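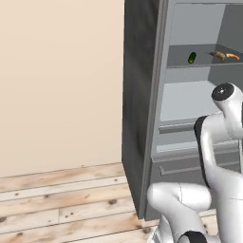 Visit report: Plidorix open day, Tridley site

I went to the open day at Plidorix on Thursday, mostly for the afternoon session on test rules for household robot arms. We are rewriting our own acceptance procedure this year and I wanted to see how another group handles the simulation part. These are my notes, cleaned up a little for people in our office who couldn't make it.

Getting there was easy. Parking is behind the building, and sign-in took a few minutes because everyone has to read and sign the floor rules before getting a badge. It is a one-page sheet. Visitors stay behind the yellow line, bags go in lockers, and no one hands anything to a robot. I asked for a copy and was given one.

The morning was a walk through the hardware hall. Each cell has a laminated card on the gate with the current speed limit, the name of the task and the revision of the risk assessment. If the card and the screen don't agree, the cell is treated as out of service. I liked this a lot. Our own cards have been out of date since we moved.

After lunch we were split into two groups and mine went upstairs to the simulation room. The kitchen tasks are all run there before any time is booked on a real arm. The one we spent longest on was the refrigerator task: a white arm working up close to an open refrigerator, with a pickle and another food item on the shelf. The room around it is very plain, bare wall and plank floor. Jeline, the in-house rule set they use for this, asks for a plain room in the first round so that a failure can be traced to the arm or the appliance and doesn't get blamed on clutter. Clutter comes in the second round.

The refrigerator task has 64 start positions. An arm has to get through all of them with no contact above the limit before the task can move on. The limit is set per surface. Shelves have a lower one than side panels, and handles have their own, since the arm is supposed to touch those. The whole arm counts, too. Their earlier version only logged contact at the hand, and the presenter was frank that this missed a good deal. When an arm reaches up toward a shelf, the lower links can end up right in front of the lower handles, and an elbow pressed on a handle bar is still a contact even if the hand is doing fine.

Other points from Jeline that I wrote down:

Food items are placed with a gap between them in round one. Items that touch each other are a separate test.

The door is already open at the start. Opening it is its own task with its own limits, and the two are not chained until both have passed.

Every failed run is kept. You may not delete a run and repeat it, even if the cause was a bad setting. You mark it and write down why.

A person who did not set up the test signs the result.

Changing the model of the appliance resets the count to zero. This got some groans in the room.

There was a good discussion about how far a simulated pass should be trusted. Plidorix treats it as permission to start slow trials on hardware and nothing more. The first 50 hardware runs are done at reduced speed with someone at the stop button, whatever the simulation said. A visitor from Granström thought that was too many for a task this simple. The answer was that soft food behaves badly in simulation and they would like to keep the number where it is until they have better data on grip force. I'm with Plidorix on this one – our own soft items have never matched the model very well.

The full rule set has 161 clauses, which is more than I would want to hand to a new technician. They know it, and there is a 2-page short form for daily use. The short form refers back by clause number. I looked up several during the break and the references were all right.

A few things I thought were weaker. Lighting is even in every simulated kitchen we were shown, and I found no clause that asks for it to be varied. The contact log is detailed but hard to read, one long table with no way to jump to the worst event. And the rules say little about what happens when the software on the arm is updated halfway through a test series. I asked, and was told a draft is being worked on.

For our procedure I would suggest we take over the whole-arm contact rule and the rule on keeping failed runs now. Neither needs new equipment. The separate sign-off will be harder with the staff we have – maybe we could swap reviewers with the other lab on our floor. The gate cards we should just fix.

The copy of the floor rules and the short form are in the folder by the printer. Please put them back after reading.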